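Millach Community Kitchen Garden
Progress report to the Margaritis Fund, second period

Summary

Work on the garden is mostly on schedule. The raised beds are built and planted, the water supply is in, and the first cooking sessions have started. The tool shed is behind and will not be finished until the next period. Spending is within the approved budget, with one change noted under Budget.

Beds and planting

We planned for 10 raised beds and have built 10. Eight were planted by the end of May. The other 2 were held back after the topsoil from the first delivery came in full of gravel. The supplier took it back and sent a second load, and those beds are now planted with squash and pole beans.

Lettuce, radishes and peas did well. Spinach bolted early in the warm spell and we pulled most of it. Tomatoes went in later than we wanted and are small for the time of year. Slugs have been a problem along the north fence, where the grass is long, and we now cut that strip every Monday.

Water

The line from the Drarklow Street side was connected in the spring. The original plan called for a single tap by the gate. We added a second one near the compost bays, which saves a long walk with watering cans. Water pressure is low in the early evening, when the houses uphill are using it, so most watering is done before 8 in the morning.

We have put off the drip lines. The quote was higher than the figure in our application, and hand watering is working for now.

Cooking sessions

Sessions are held in the hall kitchen next to the garden. The first few covered simple things: soup stock, pickled radishes, a pea and mint spread. People asked for more on storing food, and the next group of sessions will deal with freezing and drying.

The hall oven does not hold its temperature. We have asked the hall's owners to have it looked at and have kept to stovetop recipes in the meantime.

Tool shed

The shed base is poured and level. The kit itself, ordered from Nolik, arrived with the wrong roof panels — the replacements have been promised but have no firm delivery date. Tools are being kept in the hall storeroom, which is cramped and has to be unlocked each time.
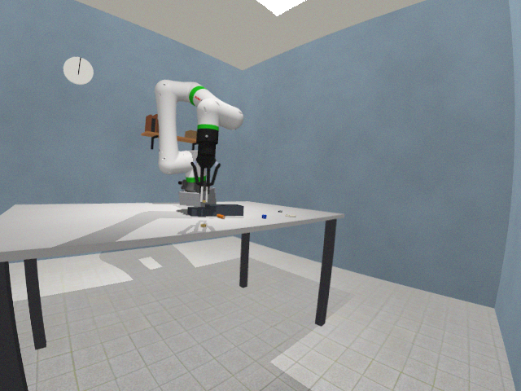 Simulated view: robotic arm on a white table.

Budget

Lumber cost less than expected. With the Fund's approval, we moved the difference to soil and the second tap. No other lines have changed. Receipts are attached to the financial form.

Next period

Finish the shed and move the tools in. Get a new quote for the drip lines. Plant garlic and winter greens as the summer beds are cleared. Start the sessions on freezing and drying, and repair the gate latch, which has started to stick.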